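Search this manual Enter keywords Go

4.2 Setting up the produce receiving area

Complete this section before the first delivery is entered in Noline. The receiving area must be in place at each site, including Garkelstead and Otham, before stock counts are allowed.

1. Choose a level floor space away from outside doors and heaters.
2. Place the scale on the floor and turn both leveling feet until the bubble is centered.
3. Switch on the scale and wait for the zero reading.
4. Place the 200 g test weight on the plate. If the display shows any other figure, repeat step 2.
5. In Noline, open Sites, select the site name, and choose Add Receiving Point.

Caution: Do not move the scale while it is switched on. A scale that has been moved must be tested again.

Loose fruit is entered by type, and each type has its own stock code. Tomatoes and oranges that arrive together must be entered on separate lines – the system does not accept a mixed line.
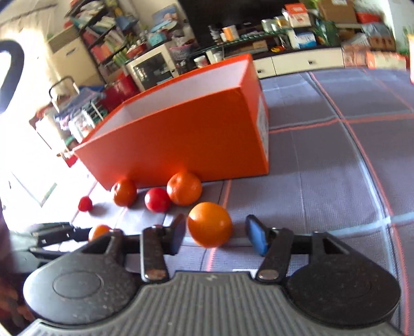
Rūta Venckus asked whether a mixed delivery could be held under one temporary code until the end of the shift. It may not. Temporary codes are removed at closing, and any weight recorded under them is lost from the daily total.

6. Enter the stock code for the first type. Codes for fresh fruit begin with 138.
7. Weigh the fruit and press Accept.
8. Repeat steps 6 and 7 for each remaining type.
9. Print two copies of the receiving slip. Give one to the driver and keep the other at the site.

Note: Slips printed before 2025-03-13 use the earlier layout and remain valid. Requests for replacement slips should be sent to Lilian Obura at the Simiyu office.

For damaged or spoiled stock, see 4.3.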